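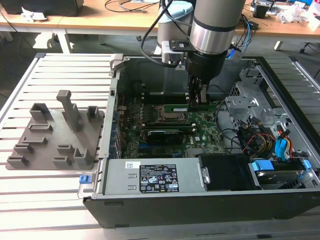
Adding memory to an older desktop tower

A second-hand office tower will often run a current browser and a spreadsheet without complaint once it has more memory in it. The job needs a Phillips screwdriver, a clear bench and a matched pair of modules. This page covers full-sized towers only – laptops and all-in-ones come apart differently.

Before you buy

Find the model number on the case and look up the manual. You want the memory type (DDR3 and DDR4 are not interchangeable), the largest module each slot will take, and whether the board needs ECC memory. Workstations often do, and most home PCs don't. Write down what is already fitted.

If you're in Skorkville, the parts counter at Wokmont sells used modules in pairs and will swap them if they don't suit. Take an old one with you to compare the notch.

Fitting the memory

1. Shut the computer down fully. Sleep mode won't do.

2. Switch it off at the wall, pull out the power cord and unplug everything else. Hold the power button in for 5 seconds.

3. Lay the tower on its side with the removable panel facing up, and take the panel off.

4. Touch bare metal on the case before handling any parts. Wear an anti-static strap if you own one.

5. Find the memory slots and check the manual for the order they should be filled.

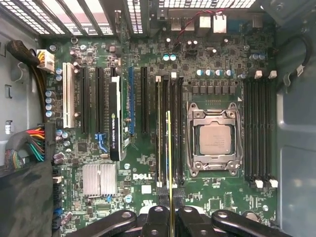
Dell workstation board, with the logo just left of the memory slots.

6. Open the clips on the slot. Some boards have a clip at one end only.

7. Line up the notch and press down evenly with both thumbs until the clips close. It takes more force than you'd expect, but if one end won't go down, take the module out and check the notch again.

8. Refit the panel, plug everything back in and start up.

If it won't start

Beeping or a blank screen usually means a module isn't seated properly. Power off, unplug, and reseat them both. If that changes nothing, try one module at a time in the first slot.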